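Vunik Handling Gallery: Good Practice at Home Sites

Vunik collects hand-held gripper recordings in ordinary homes, and most of what goes wrong in them goes wrong before the first grasp. The pages in this gallery go with the Vunik collection rules, second edition. Each entry covers one kind of task and the rules that apply to it. The jewelry sorting entry comes first, followed by notes on returning items and on labeling.

The rules were drafted at our Florkholm office and revised after a season of home sessions under the Pirihi project. They apply to hand-held grippers only. Fixed arms are covered in the Trotgate bench rules, which are stricter about guarding and do not carry over well to a bedroom.

Before you start

Walk through the room with the resident. Agree on which surfaces are in use and which are off limits. Anything the resident wants kept out of the recordings is moved before the session opens, and the operator does not move it without asking.

Wipe the finger pads and check them for cuts or grit. A grain of sand in a soft pad will scratch a polished stone. Replace pads after 800 grasps or at the first visible tear. Open and close the gripper by hand a few times and listen for clicking at the joints.

A session runs no longer than 40 minutes. Take a break after that even if the task is nearly finished. Tired wrists squeeze harder, and the force shows up in the data.

Small and fragile items: jewelry sorting

Rules for this task:

Work over a soft surface. A bed or a padded table is fine, with a cloth spread under the items. Patterned cloth is allowed and we encourage it, as long as the operator can still find small pieces on it.

Grip decorated pieces across the widest solid part. Keep prongs, pins and clasps pointing away from the pads. Close slowly and stop at first contact, then add only what is needed to lift.

Keep the container open and within easy reach, so that nothing has to be carried over the floor.

One item per grasp. If two bracelets come up together, set both down and start again. Do not shake them apart in the air.

Where two grippers share the work, agree on which one moves first. The other holds still and stays clear of the container. Keep at least 5 centimeters between the tools when both are moving.

Bare hands stay out of the space between the fingers at all times, including when a piece slips. Open the gripper, set it down, then pick up the piece.

Loops of cord and long strands are lifted from the bend or from one end. Never drag them across other pieces.

An ornate hair comb held between the blue pads, prongs pointing away from the gripper, with the open box just beyond and bracelets and beads on the leaf-print cloth.
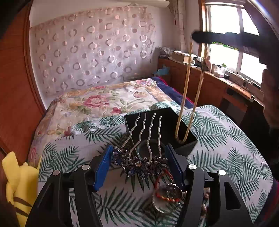

Returning items

Everything goes back to where the resident keeps it, in the order the resident prefers. Go through the pieces together before you pack up. If something is damaged, write it down on the session sheet while you are still in the room, and send the sheet to Florkholm the same day. Do not try to repair or glue anything.

Cloths supplied by Vunik are shaken out over a tray - earring backs and single beads turn up this way more often than you would think.

Labeling

Name the item in plain words: comb, bracelet, cord. Do not guess at materials or value. "Gold" and "silver" may be used as colors only. A drop is labeled as a drop, and the recording is kept. Failed grasps are useful and are not to be trimmed out.

Sessions with fewer than 2 completed placements are marked incomplete and stay in the set under that mark.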